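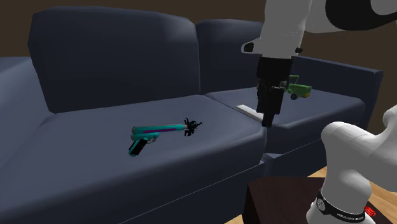

Toy pistol on a navy sofa, rendered.

Slide ads at the Aldale cinema

I logged the pre-show at the Aldale for most of April. The screen runs local slides first, then video spots, and the feature starts 9 minutes after the printed time. Rilulstead businesses buy the slides in blocks of 4 weeks. Jukisura, the furniture shop, paid 465 for its last block – one slide, shown 5 times per screening. Bošković Tires runs the same slide as last year, with the old phone number. House lights stay up until the video spots begin, so the dark slides wash out.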